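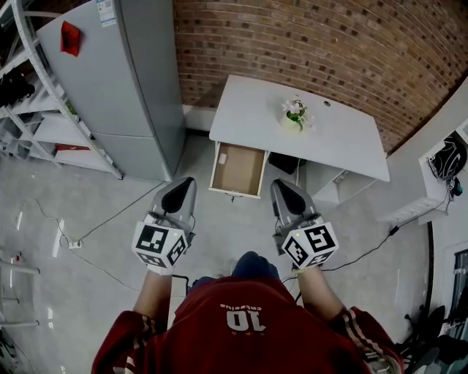
Posted by Ekaette Jibrin, September

4. The room as found

4.1 Does a clear desk mean a tidy room?

Much of the advice given to small workplaces rests on one claim: clear the desk and good order will spread to everything else. The Niltholm survey is usually quoted in support. It asked 842 office workers how tidy their desks were, and 501 of them called their desks "clear" or "mostly clear". The survey did not ask what was in the drawers, or what had been moved to the nearest shelf. I am not convinced that it measured tidiness at all.

The room discussed in this section has a white desk against a brick wall, with a flowering plant on top and a drawer that we recorded as empty. By the Niltholm scoring it would do very well. Our own reading is more cautious. A drawer with nothing in it may belong to a careful person, or to a desk that has yet to find a user, and the score cannot tell the two apart.

4.2 Tops of things

Xue's earlier work at Printhorpe argued that clutter settles first on high surfaces, where it is out of the way and soon forgotten. We looked for this and found only weak support.

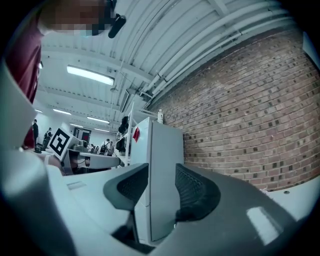 Figure 2. Bottle on top of the tall white unit, with the shelving rack to its left and the brick wall to its right.

One bottle is a thin basis for a theory. It could be stored there on purpose, and the Printhorpe checklist would still mark it as "stray". The same checklist gives open racks a worse mark than closed cupboards whatever they hold, so that dark bundles hanging from a rack lose points which they would keep behind a door. This seems to me a measure of doors.

4.3 Who decides what is stray?

The Gruken method tries to get round the problem by asking the people who use a room to name the place of each object. It was tried on 200 objects in the Isah workshops, and agreement was reported as high. The report leaves out how disputes were settled, and the people asked had all sat through the same Friday talk on storage beforehand.

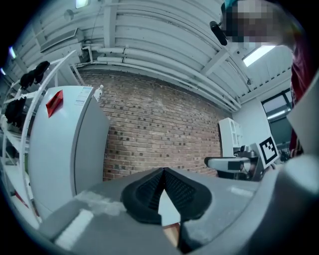
Rakiya Nwankwo objected to this on reading a draft, saying that people who share a room will always have talked about where things go, and that agreement reached by talking is still agreement. I accept the point in part. It does not explain why the talk had to come from the authors of the method.

Until someone returns to the same rooms after the talk has worn off, I would treat the Gruken results as a record of good manners.

Comments (2)

Obinna Olaniyan: The drawer point is fair, but you never say how you would score one. Half full?

Chiamaka Nwankwo: We dropped the Printhorpe checklist over the open racks. Staff bought cupboards and then lost things in them.

Contact the author | Copyright remains with the author | Back to top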